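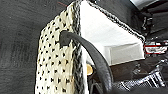
So the wrist camera experiment is finally finished and I have a lot of feelings about it, most of them good! If you've been reading along since June you know I've been stuck on handles. Bag handles, specifically. Grabbing a box is a solved problem in our lab (well, solved enough that we stopped arguing about it), but ask the arm to pick up a bag by its handle and you get to watch a very expensive machine poke cloth for a minute and a half.

A quick recap for anyone new. I work on grasping policies, and the one I've been training this year is called Kidari. It takes in pictures, it spits out small motions of the gripper, and it learns from people driving the arm by hand. We collected 2691 demonstrations, every one of them a person picking up a bag or a basket or something else with a handle. My wrist still clicks from my share of them.

The question I wanted to answer was a small one. We have two views to choose from, the overhead camera and the little one on the wrist. Everybody in the group had an opinion on which one mattered for handles, and the opinions were loud. I was in the overhead camp. My reasoning was that from above you can see the whole bag, you know which way it's facing, and you can plan the approach before you get anywhere near it. Up close, all you get is a wall of cloth and a big curve of handle going across it, plus whatever junk is sitting behind.

I now think I had it backward, at least for the last few inches.

What I did was train the same policy several ways. One version saw only the overhead view. One saw only the wrist view. One saw both the whole time. And then there was the version Socorro Betancur talked me into, where the policy sees both but I randomly black out one of them during training, so it can't lean too hard on either. She'd been suggesting this since spring and I kept saying yes, good idea, next week. Sorry, Socorro.

The overhead-only one was fine at getting close. Lovely, even. It would swing over, line up, come down at a sensible angle, and then close the fingers on air, or on the rim of the bag, or on the handle plus a big fold of lining. From above, a thick dark handle lying against a pale bag is easy to find, but how high it stands off the cloth is anybody's guess, and that height is the entire grasp. Too shallow and you pinch nothing. Too deep and you've got a fistful of bag.

The wrist-only one had the opposite trouble. If I started it near the bag it did great. If I started it farther off it wandered around like me looking for my glasses. One run it spent its full time limit slowly inspecting the tabletop. But near the handle it was so much better than I expected! It would drift a bit to one side, then the other, then commit. We never told it to do that. I went back through the demonstrations to see where it had come from, and sure enough, people do it too. I do it. You nudge sideways and the handle slides across whatever is behind it, and you get a feel for how far in front it is. I'd been doing that for months without noticing.

That sent me down a rabbit hole about backgrounds. Look at the kind of picture the policy has to work from. There's a cream bag with little dark dots all over the side, a black-and-white braided edge running down it, a bright white lining, and a black handle going in front of all three. To me it's one handle. To a network that has mostly seen plain canvas totes, the handle against cream and the handle against white may as well be two different objects, and the braid is a third thing that looks suspiciously like something you could grab. My early models loved braid. They'd go for a rope-like trim every single time, and I have the log files to prove it.

Blacking out cameras helped with this, which I did not see coming. My best guess (and it's a guess, I haven't tested it properly) is that when the overhead view goes missing, the policy has to work out from the close view which dark curvy thing is the handle, and when the wrist view goes missing it has to remember roughly where the handle was. Training with both views on all the time let it be lazy. It picked up whichever cue was easiest on the day and fell over when that cue was missing.

The both-views-all-the-time version, by the way, was the real letdown. I assumed more pictures meant better grasps. It did beat overhead-only, but not by a margin I'd want to put on a slide, and when I shoved the overhead camera a little (with my elbow, not as part of the protocol) it got noticeably worse. The blackout version shrugged that off. I've since shoved the camera on purpose, with a ruler, like a scientist.

Some practical notes, for those of you who write to me asking for the boring parts, which I love, please keep writing.

I trained each version with 5 random seeds. I know that isn't a huge number. It's what we could get on the Jaltex machine before the other half of the group wanted it back.

The blackout only kicks in after the first 2000 steps. When I turned it on from the start, training got wobbly and one seed never recovered. I don't have a deep explanation. Letting it see everything for a while first seems kinder.

I black out a view for a whole stretch of motion and not frame by frame. Frame by frame did basically nothing, I think because the policy sees a short history and could just peek at the frame before.

Crop less than you want to. My first setup cropped the wrist image tightly to the middle to cut down on clutter, the racks and packaging and shadowy stuff that lives at the sides of our workspace. Grasps got worse! The clutter moves when the camera moves, and I suspect the policy was using it the same way it uses the lining. I put it all back and stopped tidying.

Failures now. There are still plenty. Floppy handles that lie flat on the side of the bag are miserable in every version, and two handles tangled together are worse. Anything shiny gives us trouble in the afternoon, when the light comes in low. And there's a failure I find kind of charming where the gripper gets the handle perfectly, lifts, and the bag tips toward its open side and empties itself on the table. The policy counts that as a win, since by our definition it is one. I need a new definition. Carhuamaca, our older benchmark, only scores whether the object leaves the table, so it would have been thrilled.

Next up I want to know if any of this carries over to mugs and buckets, where the handle is stiff and the sideways wiggle should work even better. I'd also like to swap in the Drandau fingers, the skinny ones, and see how much of the trouble with folds is really just our chunky gripper. I've been blaming the network for everything and the poor fingers may deserve a share of it.

There's also a 4 page write-up in the works. It was supposed to be shorter than this post and it's currently mostly a plot with no axis labels. I'm presenting it to the group on Wednesday, so the labels will exist by Wednesday. If you've tried dropping out whole camera views in your own setup, please tell me what schedule you used, and whether yours fell apart when it started too early. And if somebody has a clean way of measuring how far a handle stands off the bag without sticking a ruler in there every time, my inbox is open and I'm very easy to bribe with coffee.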